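Reading aloud, and the long way round to it

My youngest is in Year 3 now, and for most of the autumn term she came home with a reading book she did not want to open. She can read perfectly well. She reads the back of the cereal packet, she reads my messages over my shoulder, she once read out the whole of a parking notice to a rather startled man outside the chemist. But put a school book in front of her with a reading record tucked inside the cover and she goes as floppy as a wet flannel.

I mentioned this at parents' evening in November, expecting to be told off, and instead her teacher, Mrs Krawczyk (Jadwiga to the grown-ups, though I still can't manage it), asked me when I had last read to her. I had to think. I'd been so pleased when she could do it herself that I'd quietly stopped, probably more than a year ago, and put the time into making packed lunches.

So the class has been doing something they call Nasalach, after the island in the story the children made up together last year. Each family reads aloud for 9 minutes a night, and it doesn't matter who does the reading or what it is. No record to sign and no questions at the end about how the character was feeling. The children colour in a little stepping stone on a paper map for every night they manage, and there are 100 stones between the harbour and the lighthouse. We are a fair way out to sea already, I'm proud to say, even if one or two of the stones were coloured in rather generously after a long car journey with an audiobook.

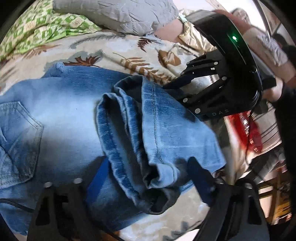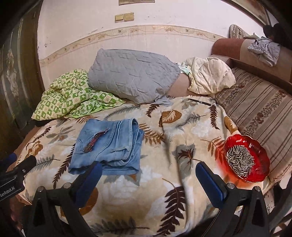
What surprised me most was how much the place mattered. We began at the kitchen table, because that is where homework happens in our house, and it felt like homework from the first page. Then we tried the stairs, which she loved and my back did not. In the end we settled upstairs on top of the bed, jeans shoved to one side and all those big fern fronds spread out underneath us, and she decided at once that this was the jungle on the far side of Nasalach and that nobody was allowed to put a foot on the pale bits. I read, she steered. By the second week she was reading me the speech, in voices, and I was only doing the in-between parts.

We have had our failures. I chose a book I'd adored at her age and she asked, very kindly, whether it got going soon. It didn't, so we gave it up after 5 nights and went back to the one about the goat who runs a ferry. My husband reads far too fast and has been given a warning.

Mrs Krawczyk says they'll carry on with it until Easter and then ask the children what they'd like to do next – there is talk of the older ones coming down to read to the infants after lunch, which I think is a lovely idea. If your school does anything of the sort, do tell me how it's gone, and please send me the names of any books with goats in them. We have 3 chapters left and she is already asking.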